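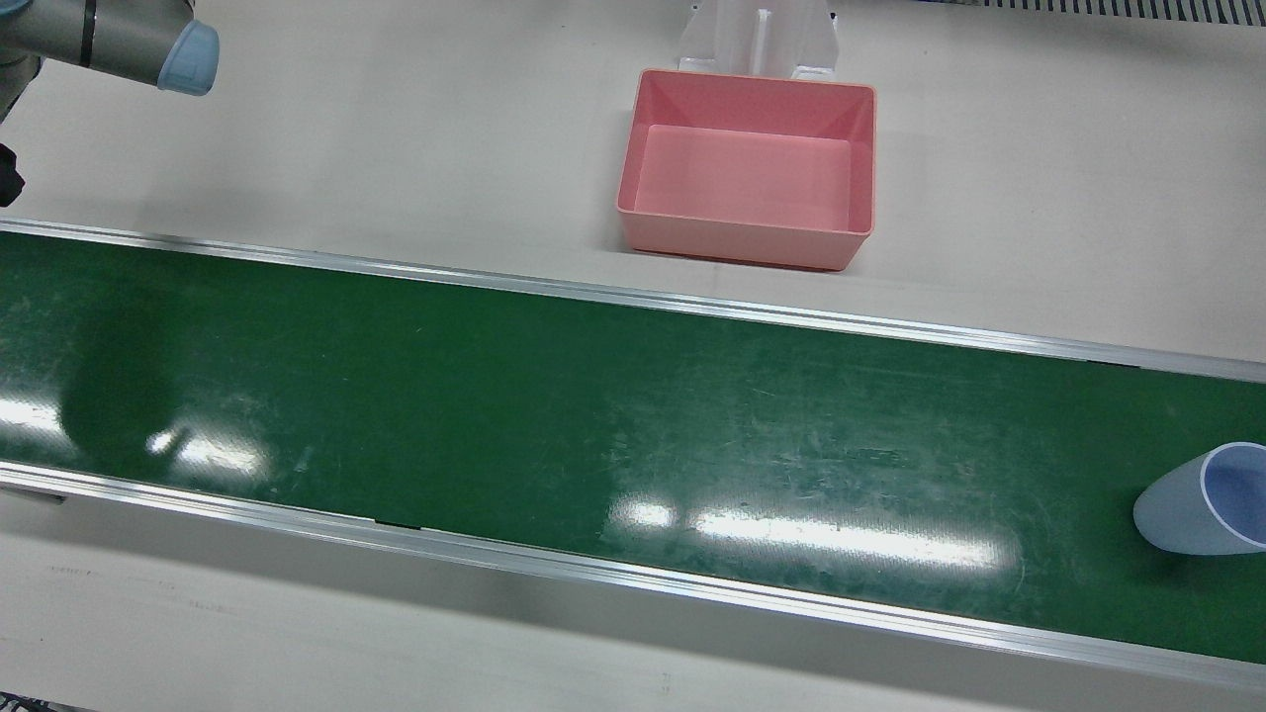 Picking off a moving belt: two grippers, two cameras, one arm
Speaker notes, afternoon session

Slide 1. Title
Say hello, check the mic. Questions at the end unless something on a slide is unreadable. I work on the integration side at Jerkholm. We don't make grippers. We buy them, bolt them on and find out.

Slide 2. The job
A part comes down the belt, the arm picks it up and puts it in a bin beside the conveyor. In the setup on screen the belt is the green one and the bin is the pink one on the far side. The blue cup lying on its side at the right end of the belt is our test part. Light, frosted plastic, tapered, wider at the mouth than at the base. A box would have been easier for every device we tried.

Slide 3. What we compared
Two grippers: the Giludier two-finger and the Tarigan suction head.
Two camera positions: fixed over the workspace, and on the wrist.
One controller, the Dastico, for all of it. We had planned on two controllers and ran out of June.
Total of 360 picks. Belt speed was 60 millimeters per second for every run. Mention that this is slow for a production line. Someone will ask.

Slide 4. Cup positions
Upright, on its side with the mouth leading, on its side with the base leading. Same number of picks for each. Cups were placed by hand, so the angle varies a little from run to run. We logged the angle but did not control it.

Slide 5. Results by gripper
The Tarigan got 201 picks into the bin counting all positions and both cameras. We split the 360 so that each device saw every cup on the same pass, one try each, belt rewound in between. The Giludier did better on cups lying down and worse on upright ones, where it tended to knock the cup over before closing. Suction lost most of its picks on the curved side wall. Pause here and let people read the chart.

Slide 6. Glare
Go back to the first picture for this. Look at the belt surface. It's glossy, and the overhead lights come back as white patches, the long one in the lower middle being the worst. A pale translucent cup going through that patch is hard to segment. The fixed camera lost track there more than anywhere else. The wrist camera changed its angle as the arm came down and usually found the cup again. We also tried a lower exposure, which helped with the glare and hurt the cup edges.

Slide 7. Shadow
The arm puts a dark blurry spot on the belt under itself. In early runs the detector called that spot a part 24 times. Masking by arm pose fixed most of it. Keep this short.

Slide 8. What we would change
Matte belt. Diffuse lighting. Longer soft pads on the Giludier. Wrist camera by default, fixed camera for the first detection only. Rerun at double the belt speed before believing any of this.

Slide 9. Questions
Logs and mounting drawings are available on request. If time is short, skip slide 7 and come straight here.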